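The Otness line, from shoeboxes to a bound book

The compiler of the Otness family history lives in a one-story house outside of town and works in the back bedroom. The closet holds binders, and the bed holds whatever will not fit in the closet. We talked there for most of an afternoon in September.

The project started with a question about spelling. Half of the family wrote Otness and the other half wrote Otnes, and each half believed the other had dropped or added a letter after coming to this country.

"Both were wrong," the compiler said. "It was spelled both ways on the boat list. Same page, two brothers, two spellings."

The brothers came from a farm called Skaltberg and took up land next to each other. The older one had six children who lived to be adults. The younger one went back once, married, and returned with his wife and her mother. Most of the people in the book come down from the older brother.

The file now has 1,471 names in it. That counts spouses, but not the parents of spouses, except in the Górecki family, where three marriages in two generations tied the lines together.

"I tried leaving the Góreckis out and it made no sense," the compiler said. "You had cousins who were cousins twice. So they got their own chapter."

The Górecki papers came in one box from a granddaughter in the next county. There were church certificates, a naturalization paper, two school report cards, and household linens with a note pinned on giving the name of the woman who sewed them. The compiler recorded the note and sent the linens back. 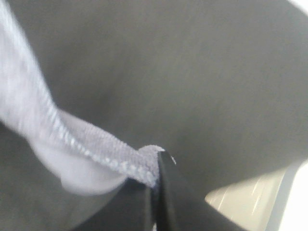
Stitching along the edge of a pale cloth.

Sewing comes up often in the family letters. One of the Otness daughters took in hemming and mending through two winters and wrote down what she was paid in the back of a hymnal. Those pages are copied in full in the book.

"People skip over that sort of thing because there's no birth or death in it," the compiler said. "I got three married names out of her list of customers. I had been looking for one of them for 15 years."

The hardest problem was a child listed in one census and never again. Family talk had him going west. The compiler found him in a township burial book, under his mother's maiden name, in the Plistholm cemetery. The stone is gone. The sexton's book gives a row and a lot number, and both are printed in the chapter on that branch.

I asked how conflicting dates were handled. The book gives both, with the source after each one. Where a Bible entry and a county record disagree, the county record goes first.

"Somebody will tell me their grandmother knew her own birthday," the compiler said. "Maybe she did. It's in there, second."

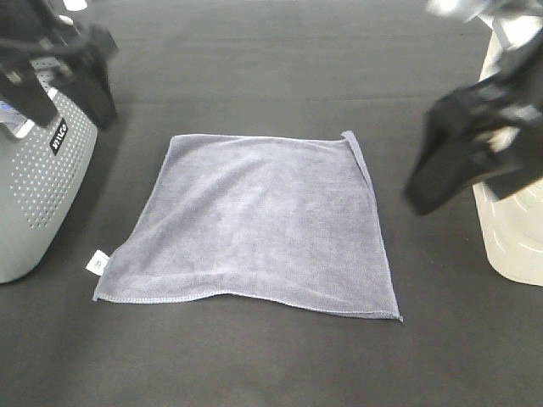
Copies and corrections

The first printing was 50 copies, and most went to relatives who had sent in family sheets. The county library has one in the local history room, which does not lend it out. A second printing will include corrections and an index of married names, which the first one lacked.

Corrections should be sent in writing with a copy of the record. The compiler is still looking for anyone descended from the younger brother's second daughter, who was married at Plistholm and moved away soon after.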